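Lutoretti Medwood Floor Oil, Natural Matt

Product group: Wood care / Floors and tabletops
Maker: Lutoretti
Sizes: 1 liter, 2.5 liter
Finish: matt, without color
Availability: in stock, sent from our Bresumel warehouse

Medwood is an oil for wooden floors and tabletops inside the house. It goes into the wood and leaves only a very thin layer on top, so the grain stays visible and you can still feel it with the hand. We sell it since 19 years and it is the oil that we use in our own showroom.

The oil is suitable for oak, ash, beech, birch and most other European woods. For tropical woods please ask us first, some of them contain their own oils and the Medwood dries on them very slowly or stays sticky. It is not suitable for laminate, for cork, or for any floor which has still a lacquer on it. If you are not certain what you have, put one drop of water on a place where it does not disturb. When the drop stays round after ten minutes, there is probably lacquer and it must be sanded away first.

How much do I need?

One liter is enough for around 19 square meters in one coat. Old and dry boards drink more than new ones – for a floor that was not oiled for many years, please calculate one third more. New wood needs 2 coats. For yearly care one coat is sufficient.

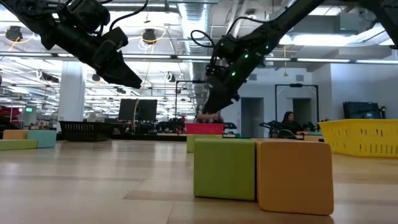
Light woods become a little warmer in tone after the first coat. With birch and ash the change is small, with oak you will see it more. Customers who want to keep the pale look of the raw wood can take the Medwood White, which has the same base with a small part of white pigment. Please do not mix the two in one room. We had a customer who did this with the rest of an old can, and the border between the two halves stayed visible for years.

How to apply

Sand the wood and remove the dust with a vacuum cleaner and then with a dry cloth. The room should be warmer than 15 degrees Celsius. Stir the can well, do not shake it. Put the oil on with a brush or a short roller, always in the direction of the grain, and wait 20 minutes. Then take off everything that the wood did not drink, with a cotton cloth. Wait one night before the second coat.

You can walk on the floor in socks after 24 hours. Carpets and heavy furniture should wait 7 days.

Important: cloths with oil can start to burn by themselves. Lay them flat outside to dry, or put them in a bucket with water before you throw them away.

Cleaning

Use the Barbieri floor soap or another soap without solvents. Vinegar and steam cleaners damage the oil – we see this very often when people send us photos of gray spots.

The cans from December have a new lid with a plastic ring. The oil inside is the same as before.

Questions about an old floor? Write to Tullio Villa in our advice office and add a photo of the boards in daylight, and also the size of the room.

Page updated 2/3/20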